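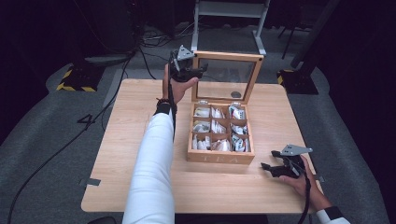 the tea box, lid up

Water in Carnbridge and tea that tastes like nothing
Kitchen & Home > Drinks
Started by porchlight_dee, 06/02/2024

porchlight_dee
Moved to Carnbridge in the fall. Same tea as always, same mugs, same kettle. Tastes like nothing. Kind of flat and chalky, and there's a skin on top when it sits, like an oily film that breaks up when you move the spoon. Never had that at the old place.

Called the water office, lady was nice, she said hardness was 115 ppm last test. Old town was 58. So double, pretty much. Is that enough to do it? Husband says I'm imagining things but he puts three sugars in so his vote doesn't count.

Have tried: longer steep, two bags, new bags. Two bags just makes it bitter AND flat. Don't want to spend a fortune. Mostly black tea, some mint at night, whatever else is in the box for company.

grumblebee
115 is not hard water. That's middling. I'm on a well out past the county line and the dissolved solids come in at 621, I have drunk tea every day for years and it's fine. Look at your kettle. When did you last descale it

porchlight_dee
Descaled it when we unpacked. White vinegar, boiled, rinsed a bunch. Did it again last week. There was some crust but not much.

tallgrass
Rinse more. Vinegar left in a kettle will wreck tea for days, seriously. Do three full boils and dump all of them.

The film is the hardness though. Calcium plus the stuff in black tea, it makes a scum. Squeeze of lemon and it goes away. Try that first, costs nothing. If the film vanishes you've got your answer.

grumblebee
dissolved solids and hardness aren't the same number btw before somebody jumps on me. I know. I also know mine is hard because I replace the shower head every year.

marn_k
Was just about to jump on you lol

So your 621 could be mostly sodium for all we know. Do you have a softener?

grumblebee
Yes. On the hot side only. Kitchen cold is straight from the well.

marn_k
OK then fair enough. But "I'm used to it" isn't the same as it's good. I grew up on awful water and thought tea was supposed to have a lid on it.

Dee – do the bottle test. One gallon of plain spring water from the store, NOT distilled. Make two cups side by side, same bag brand, same minutes. Have somebody hand them to you so you don't know which. Then you know if it's the water at all before you go buying gadgets.

Idrisa Shirima
Hello, I ran the breakfast side of a small inn for a long time, so I have made a lot of tea for people who were picky about it. A few things.

Chlorine, or chloramine, is more often the trouble than hardness when people move towns. Ask your water office which one they use. If it's plain chlorine, fill a pitcher and leave it on the counter overnight with no lid. It goes off by itself. Chloramine won't, you need carbon for that.

Also how are you boiling. Do you reboil what was left in the kettle from the last cup? At the inn we emptied them every time. Guests noticed when we didn't. Well some guests.

And how old is the tea. Paper packets are not airtight. If you keep a big assortment out for company the ones nobody picks can sit there two years. Mint goes to hay. Black tea goes dull, which sounds a lot like what you have.

porchlight_dee
oh no. The box is ancient, I mean the packets in it. There's one slot nobody touches. But my everyday black tea is from a new carton, opened it 6 weeks ago.

I do reboil. All day. Didn't know that was a thing.

Calling them back re chlorine.

tallgrass
Reboiling thing is a myth. There's been plenty of arguments on this board about it. The oxygen story doesn't hold up, boiling water's got hardly any air in it the first time either.

Idrisa Shirima
I won't argue about oxygen, I don't know the chemistry. I do know that each time you boil some off and top it up, what's left gets stronger in minerals. Do that all day with a small kettle and you're not drinking the same water you started with. We tasted the difference. You may not.

tallgrass
By a few percent maybe. You'd need to boil off half the kettle.

marn_k
Both of you are right, can we move on. Empty the kettle, takes five seconds.

pennywhistle22
Get a filter pitcher!! I have the Flomine one, the tall one with the gray handle, and it changed everything for me, tea, coffee, even rice. Mine was on sale. The filters last a couple months if there's only two of you. I keep it in the fridge door but for tea leave one on the counter so the kettle doesn't take forever (yes I own two, don't ask)

grumblebee
Here we go. Was waiting for the pitcher people

pennywhistle22
Well it works!

grumblebee
It works for chlorine. Most carbon pitchers do next to nothing for hardness. Read the box. If it doesn't say it reduces hardness it doesn't. So if her problem's the film she's out the money plus filters forever.

pennywhistle22
Mine did help with the crust in my kettle. Not all the way but I went from descaling every couple weeks to every couple months. So something's happening in there.

marn_k
Some have resin in with the carbon and that does pull some hardness. Wears out faster than the carbon does. Depends on the cartridge, so yeah read the box, grumblebee's right on that bit.

quietkettle
lurker, first post in forever. What temp is your kettle stopping at? I had a Mugo electric, paid $58 for it, and it clicked off early. Like well before a real boil. Took me a whole winter to figure out. Black tea was weak and weird and I blamed the water, the tea, the milk, everything. Stuck a candy thermometer in finally. Got a cheap stovetop one and problem gone.

If yours got knocked around in the move it might be doing the same. Watch it with the lid open if it'll let you. You want big rolling bubbles.

tallgrass
This is a good one. Crust on the sensor can make it trip early too. Dee what kettle

porchlight_dee
Not a Mugo, it's an old store brand thing, label's worn off. Will check the bubbles tonight.

Water office called back (same lady). They use chloramine. Switched to it a few years ago she said. So letting it sit out won't do anything?

Idrisa Shirima
Correct, it will not. Carbon, and slow. A pitcher is fine for this, pour it early and let it drip.

marn_k
Or a tiny pinch of vitamin C powder in the pitcher, homebrewers do that. Crushed tablet works too. And I mean tiny, a few grains. Takes care of the chloramine right away. Too much and your tea's sour.

pennywhistle22
told you, pitcher

grumblebee
Fine.
Still say do the two cup test first.

porchlight_dee
OK did the test!! Sister in law handed them to me, I faced the sink. Spring water vs tap, same carton, four minutes.

Spring water won, not close. Tasted like my old tea. No film either. Sister in law picked the same one and she doesn't even like tea.

Then lemon in the tap one – film went, but it still tasted kind of dull and swimming pool-ish under the lemon. So that's both?? Hardness for the film and the chloramine for the taste?

Kettle does a full boil so it's not that. Good bubbles.

marn_k
Yep sounds like both. Nice test.

tallgrass
Agree. I'd do the pitcher, and if the film still bugs you go with one that has the resin. Or just mix, half filtered half store bought for your morning pot. Don't go distilled, tastes dead.

quietkettle
disagree on distilled, I cut mine with it. One part distilled to two parts tap. Takes the hardness down and it's cheap by the gallon. Straight distilled, no, awful.

tallgrass
Cutting with it is different, sure. I ment on its own.

Idrisa Shirima
Another thought for the film, brew in a pot and not the mug. And milk first or last makes no difference to it, whatever anybody tells you.

Different blends take hard water better too. We used to get one called Clultatano, a strong one, small broken leaf, came in plain bags. Stood up to anything. The delicate ones just disappeared in our water. I don't know if it's still sold.

pennywhistle22
Milk first or last DOES make a difference, to taste anyway

marn_k
no no no, new thread for that please

grumblebee
milk last. done

porchlight_dee
Lol. Ok so plan is pitcher, empty the kettle each time, and I'm going through the tea box this weekend. How do you tell if the packets are too old if there's no date on them? Some have no carton anymore.

Idrisa Shirima
Tear one open and smell. Rub the bag a little between your fingers. If you have to hunt for the smell it's finished. They won't hurt you if they stayed dry, they're only dull. And keep mint and anything spiced in its own tin, away from the plain black. Wood boxes with open slots let everything share. After a while it all smells like the mint.

porchlight_dee
That explains the chamomile.

tallgrass
Old bags are good in the compost if they're paper. Some are plastic mesh, check.

quietkettle
or steep a bunch of the old black ones together strong and do iced tea with peaches or something. sugar covers a lot

grumblebee
Or just drink them. You people throw out everything.

porchlight_dee
Pitcher's ordered, will report back. Went with one that says hardness on the box. Does the first filter taste weird? Reviews are saying gray specks in the first fill.

pennywhistle22
Carbon dust, normal! Dump the first two or three fills on your plants, then it's fine. Write the start date on a piece of tape and stick it to the bottom, I always forget otherwise

marn_k
And wash the pitcher itself when you change it, ppl skip that and it gets slimy. Post when it comes, want to know about the film.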